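4.3 Filling the Tatby humidifier

Fill the tank before first use and whenever the red light comes on. Use cool tap water. If your water is hard, use distilled water or fit a Flodar filter (sold separately).

1. Turn the dial to OFF and unplug the unit.
2. Lift the tank straight up by its handle.
3. Turn the tank over and unscrew the cap counterclockwise.
4. Fill to the MAX line. Do not add oils or salt.
5. Screw the cap back on until it clicks, then wipe the outside of the tank.
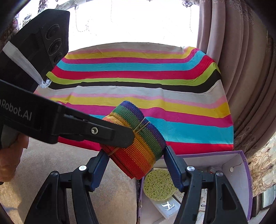
6. Lower the tank onto the base. You will hear water run into the tray. Wait 2 minutes before switching on.

Note: On the low setting the unit uses 100 ml per hour, on medium 200 ml and on high 300 ml.

CAUTION: Do not move the unit with water in the tray. Do not pour water into the air outlet.

4.4 Choosing a setting

Start on low with the bedroom door closed. If the windows fog up, turn the unit off and air the room. Keep it off carpet and away from curtains.

If the red light stays on with a full tank, check that the float in the tray moves freely. See section 6 for cleaning.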